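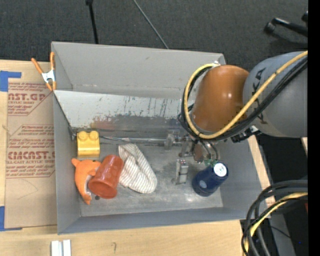

Bin run, arm over the blue container, cup and striped cloth to the left

From: Solange Barbosa
To: clirkik-grasping
Subject: Re: Re: pushing before picking

Cornel Gavrilă wrote:
> Over 186 trials the push-first policy beats
> plain grasping by 7 points. I think we can
> write this up in March.

I'd hold off. How many of the 186 began with something lying against the plush toy, as the cup is here? If it's most of them, pushing is bound to look good. The Statley baseline also had 2574 training grasps and ours had 1000 more. Can Yesenia rerun both on the same set, with random drops?

Solange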